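Solveig Strömberg has slept badly in more places than most people have slept. For her newsletter, Trurnlow, she spent 55 nights last year on other people's beds and wrote down what each one did to her back.

"My mother calls it unemployment," she says. "I call it fieldwork."

I had expected a mattress person. She is against mattresses, or at least against the way they are sold. "You lie down for 2 minutes in your coat while a man named after a cologne watches you. Then you owe him a car." 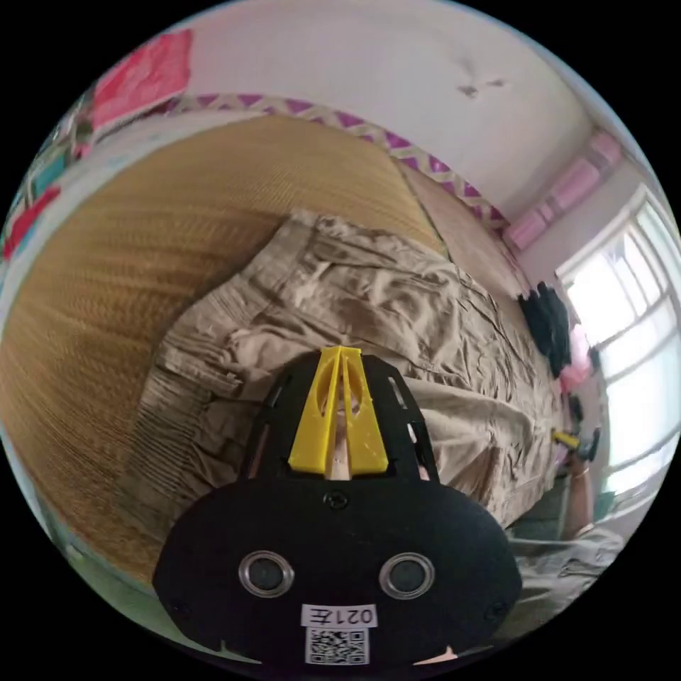 Strömberg came around to firm beds by accident, in a guesthouse in Sorngate where the fan was broken and the pillow was worse. She slept nine hours. Since then she has argued for the woven straw mat laid over the bed, with nothing on top of it except whatever clothes you were too tired to fold. "A sheet traps heat. A mat lets it leave. I don't know the physics and I've stopped asking people who do, they go on."

Her readers are not all convinced. A January column against memory foam brought in 215 letters, several of them from the same man. Elsa Halvorsen, who edits Trurnlow and sleeps on a very soft bed, printed the rudest.

"Solveig thinks comfort is a character flaw," Halvorsen says. "I have a bad hip and no interest in improving my character." 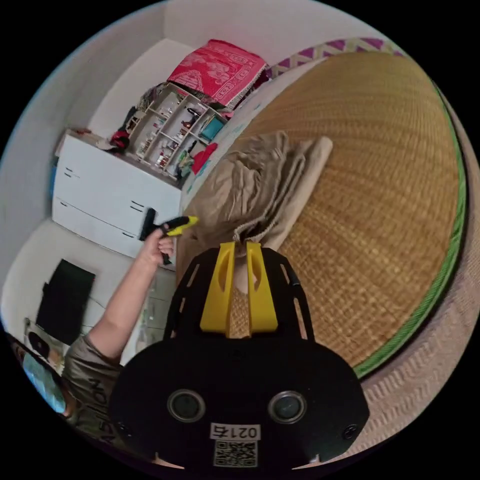 A woven mat on the bed, with work going on beside it.

The two have been arguing about this since they shared an apartment in Hevurov, where the landlord provided one bed and a long speech about it. Halvorsen says she got the couch. Strömberg remembers it the other way around – and has a column somewhere to prove it.

On upkeep she is less stern than I feared. Wipe the mat with a damp cloth, dry it flat, keep it away from cats. 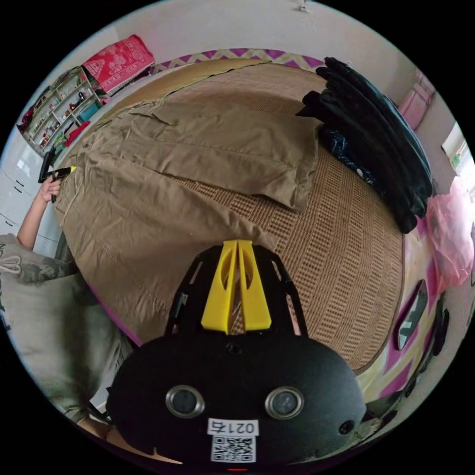 "And don't buy the expensive one," she adds. "I was offered one for 1,000 dollars. For that it should get up and make the coffee."

She is off next to Matei, where she has heard of an inn with stone beds. Halvorsen has been invited. She is looking into hotels.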